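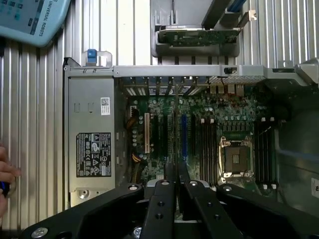
Home | News | Workshop | Events | Contact

The electronics recycling shop at Bulell has spent the winter so far trying to settle a question that sounds simple until you try it yourself: which gripper should a robot arm wear when the job is taking old desktop computers apart? The comparison began in October, and the first notes from it were shared with readers of this page on 18/01/2025. Two grippers are in the running, both bolted in turn to the same arm and both watched by a small camera mounted close to the fingers. A desktop case is laid open on its side on the ribbed metal work surface, with the power supply still in place and the memory slots on either side of the processor socket standing empty, and the two black fingers are brought in over the motherboard. The Universal Robots teach pendant stays close by on the same surface, where the person running the test can reach it.

The first gripper, from a small maker called Uvus, has long, narrow fingers and a fairly gentle grip. The second, the Trurnen, is shorter and a good deal stronger, and the crew were quite sure at the start that it would run away with the contest. So far it has been closer than that. Across 532 attempts the Trurnen did better on anything with a solid edge to hold, such as a bracket or a drive cage, while the Uvus was easier to bring down between parts that sit close together - and anyone who has skinned a knuckle inside an old office computer will know how close together they can sit!

Swapping one gripper for the other takes 12 minutes, most of it spent on screws and on teaching the arm where its fingertips now are. The crew would dearly like to bring that down, and a quick-change plate is on order. They have also found that the camera matters more than they expected. With the shorter gripper it had to be tilted a little to keep the fingertips in view, and a couple of days of early results were thrown out and done over again once that was fixed.

The control software, which goes by the name of Ayele, is the same for both grippers, so the comparison is as fair as the crew can make it. The next round will use 30 more desktop cases, including a few of the slim kind that everybody in the shop dislikes, and will look at cable connectors, where neither gripper has done very well yet. Results will be posted on this page when the round is finished.

Related items
Ayele control software: what changed in the fall update
Why we stopped sorting screws by hand
Drop-off hours for old computers and monitors
A second camera for the teardown bench

Last updated: 30 days after first posting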